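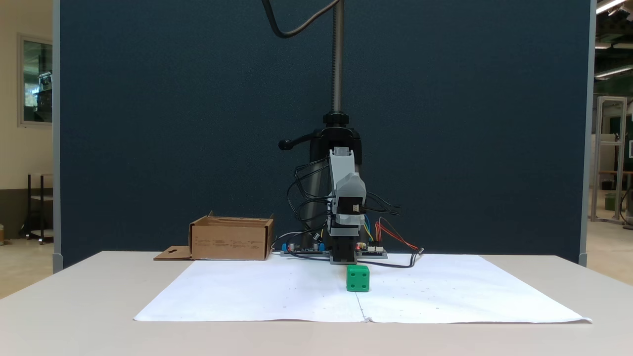
# Memstead Arm Project

The **Memstead Arm Project** is a student robotics program run at Memstead College, in which small teams build, wire and program a tabletop robot arm over 16 weeks. It grew out of an after-hours club begun by electronics teacher Merja Heiskanen, and it's still known around the college simply as "Arms" — a name that has outlasted several attempts at something more dignified.

## Format

Each team is given a bench and a modest box of parts, and the students are encouraged, quite cheerfully, to get something moving before they get it moving well. The arm is carried on a clamp-style mount around a vertical lead screw, with the gripper pointing straight down at the table. Wiring is left exposed so that a fault can be traced by hand, and the circuit boards sit at the foot of the arm where everyone can get at them.

The first half of the program covers servos, power and basic code. The second half is given over to the set task, and to the long and rather companionable business of working out why the gripper closed a little to the left of where it was told to.

## The cube task

The set task is played on a large sheet of white paper printed with a grid of fine grey dots. A green cube, spotted like a die, is placed on the sheet, and the arm must pick it up and put it down at a point chosen by the judge. Teams have 15 minutes and may recalibrate as often as they like. Points are given for accuracy, with a further 40 for a clearly kept logbook, an idea of Dwayne Brannigan's that was grumbled about at first and is now much loved by the judges.

The highest score so far is 188, set by Morfudd Rees and Tobias Ostrowski with an arm they called Gromance.

## Showcase

Finished arms are shown to families and neighbours each August, and visitors are welcome to choose where the cube should go. Past students often come back to help the younger teams with their cabling.

## See also

- Kincaid Junior Robotics League
- Melteck Prize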